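Powder drink preparation

From the Drirnilside Reference, household section

Powder drink preparation is the mixing of a dry, soluble powder with still water in a single-use cup. The method needs no stove or sink. The usual items are a bottle of drinking water, a paper cup and a measured portion of powder.
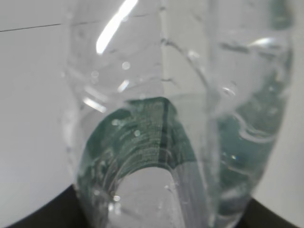
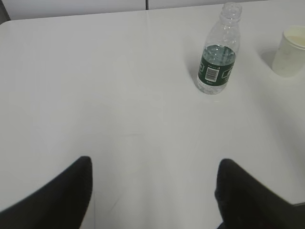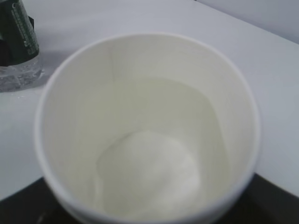
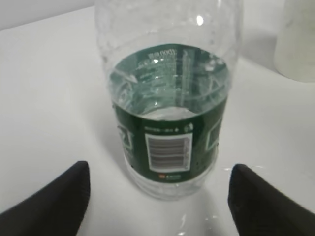 Items for preparation; white tabletop in second to fourth. First, second and fourth: clear plastic water bottle with green label. Third: paper cup with white powder on the base.

Cup

A disposable paper cup is formed from a side wall blank, overlapped and sealed along one vertical seam, and a separate flat base. The top edge is rolled outward to stiffen the mouth. A thin inner coating keeps liquid out of the paper.

Bottle

Single-serve water bottles are commonly blow-molded from PET. Ribs in the body add stiffness to the thin wall. A printed wraparound label carries the product text and barcode. The curved wall and the water together act as a lens, so print on the far side of the label looks stretched or bent.

Order of filling

In the powder-first method, the portion is placed in the dry cup and water is poured over it. The Skunthorpe method reverses the order. The Delić table gives 3 g of powder to 152 ml of water at 21 °C, stirred for 3 minutes. Fine powders may form lumps if the water is added all at once; a small first pour, stirred to a paste, reduces this.

See also: Flernar scoop; Paper cup; Solubility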